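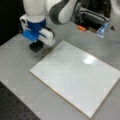
Looking after a white board that lies on the table

In my workroom I keep a big white board flat on the table. I plan on it, I sort small parts on it, and when a parcel must be labelled I write the label there too. A board on the wall gets only pen marks. A board on the table gets pen, tea, glue and elbows, so it needs a bit more care. I wrote these notes in January for my neighbour Ilaria Ruggiero, who bought the same size as me, and she said I should put them on the page.

Daily cleaning

Wipe the board with a dry soft cloth first. If you start with a wet one, the pen dust becomes a grey soup and you only move it from one side to the other. After the dry cloth, take a second cloth, a little damp, with one drop of washing-up liquid. Go in straight lines from the far side towards you. Dry it at once with a clean tea towel.

Old pen marks

Ink which has stayed for 12 days or more does not want to leave with water. Draw over it with a fresh board marker, wait a few seconds and wipe both together. It sounds wrong but it works on most of my marks. For the rest I use a little surgical spirit on cotton wool, with the window open. Please do not use the rough side of the kitchen sponge. I did it once on my first board, a Temberg, and in that corner the ink never came off well again. 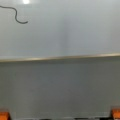
The edges need their own attention, for dirt likes to collect where the board meets the table. I go along each side with an old toothbrush, almost dry. Do not let water stand there. If the core of your board is made of pressed wood, it drinks the water and swells, and then the board rocks when you write.

To stop it sliding, I put 2 strips of rubber shelf liner under it, one near each short end. Double-sided tape holds better, but you will be sorry on the day you want to lift the board.

Light and glare

A shiny surface under a ceiling lamp is tiring for the eyes. Before you buy another lamp, try to turn the board a little on the table, or sit on the other side. 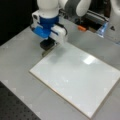 I also clear everything away in the evening – pens in their pot, parts in their boxes. Then the cleaning takes two minutes and I do not find a dried ring in the morning. If you must store the board, stand it on its long side against a wall, with a blanket behind. Leaning on a corner for a whole winter can bend it.

Last updated 11 February 2026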